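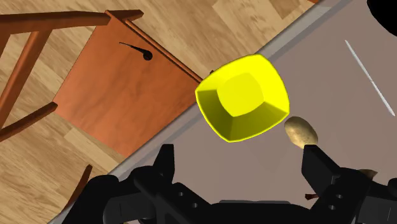
The bowl-and-potato exercise in the simulator, seen from above the gripper. Students work on this for most of the first term.

Let the Robotics Club Stay in the Simulator a Little Longer

Every August the same argument comes back to our school. Parents and a few of the older students want to know why the robotics club spends so much of its year on a screen. They signed up for robots. They expected motors and wires and something that could be carried into the gym on open house night. What they see when they visit is a room of teenagers looking at a rendered table with a potato on it.

I have helped coach the club at Nadau for several years, and I want to argue for the potato.

First, what the club does. Students use a simulator called Clirkoler, which runs on the computers the school already owned. Each team gets a two-finger gripper, a kitchen scene and a task. The early task is always some version of putting the potato in the bowl. They write the code that decides where the gripper goes, how it turns and when the fingers close. Then they run it again and again with the objects moved. A run counts if the potato ends up in the bowl and stays there. Each team turns in a log of its runs along with the code.

In the second half of the year the teams that are ready move to a real arm. We have one. It is an Ovent, bought used, and it cost the club $3,730 with the mounting plate and a spare set of fingers. That was nearly everything we had raised over two years of car washes and a grant application that got turned down once before it was accepted.

The people who complain about the simulator usually say that it isn't real. I agree that it isn't. A simulated potato has no dirt on it. It doesn't roll under the radiator. The lighting never changes at 4 p.m. when the sun comes in through the west windows and ruins everything. Code that does well in Clirkoler will often fail on the Ovent the first time, and students are upset when it happens. Anyone who coaches a club like this and tells parents that simulation is just as good as hardware is misleading them.

My argument is about time. With one arm and a club of our size, a student who learned only on hardware would spend most of each meeting waiting. We tried it that way in the first year. The meeting ran 90 minutes. Setting up the arm and checking it used up a good part of that, and then one team worked while the others stood behind them giving advice. The students who were confident got their hands on the controls and the ones who weren't did not. By spring the quiet students had stopped coming. I don't blame them. They were being asked to stay after school to watch somebody else's project.

In the simulator everybody works at once. Last year one team, made up of students who had never programmed anything before, logged 583 runs of the bowl task before winter break. On the real arm they might have gotten a few dozen. I don't think the number matters by itself, and plenty of those runs were careless. But somewhere in there they figured out that their gripper was coming in too low when the potato was close to the bowl, and they figured it out from their own logs without a coach pointing at it. They had room to be wrong as often as they needed to be.

There is also the matter of breaking things. A gripper driven into a table on the screen costs nothing. A gripper driven into a table in our room cost us a finger assembly and three weeks without an arm. The student who did it was careful and had checked the code twice. She was afraid to touch the arm for the rest of the season, and I think we did her a disservice by putting her on it before she had had the chance to make that mistake somewhere cheap.

The second complaint is that the task is too simple. A potato and a bowl do not look like much next to what other schools bring to the regional meet. The Kravets Challenge, which we enter each spring, has teams sorting mixed objects off a moving tray, and a parent asked me last year how moving one vegetable was supposed to prepare anyone for that.

I would invite that parent to try it. The bowl sits right at the edge of the table, so a gripper that bumps it is in trouble. The potato is an oval, and it matters which way you take hold of it. Other objects are lying around, including a thin white stick that has nothing to do with the job, and the code has to leave them alone. There is a chair next to the table. The fingers themselves are big and get in the way of the view, so part of what you need to know is hidden right when you need it most. Students who think the task is easy generally write something in the first week that works for one arrangement of the table and no other. Then we move the potato. It usually takes until November before a team has something that holds up, and what they learn in those weeks is most of what the Kravets tray asks of them.

Some of our teams do skip ahead. A couple of years ago we let a strong group go straight to building their own gripper in the fall, partly to keep them interested and partly to keep their parents happy. They built a nice one. They had no code worth running on it by the time of the meet, and they placed behind a team of ninth graders from our own club. I tell that story to new families, and I should also say that the same group was happier than anybody else that year. They loved the building. A club has to leave a place for that too, and I am not sure we have gotten the balance right.

That brings me to the part of the complaint I accept. Some students learn best with a thing in their hands, and a semester at a keyboard will lose them just as surely as a semester of standing in line did. We lost a few last year. For the coming year I would like to see us put the Ovent out on a bench from the first meeting, switched off, so that students can move the joints by hand and see how far apart the fingers open. I would like each team to get one short turn on it in October, long before their code is any good, so that they see the gap between the screen and the room early. They should buy a bag of potatoes and handle them. None of this would cost much.

What I don't want is to do what has been proposed, which is to drop the simulator until spring and spend the fall budget on a second used arm. Two arms would cut the waiting in half, and half of too long is still too long. It would also leave nothing for repairs. I have heard it said that a second arm would help us recruit, and it might. We had 9 new students sign up last fall after seeing the Ovent wave at them in the cafeteria. I would rather think about how many of them were still in the room in March.

The school will decide on the club budget next month. Families who want to know what the students are doing should come to an open meeting before then and sit down at one of the computers. The first-term scene will be loaded. Any student in the room can show you how to open and close the fingers, and you are welcome to stay until you get the potato into the bowl.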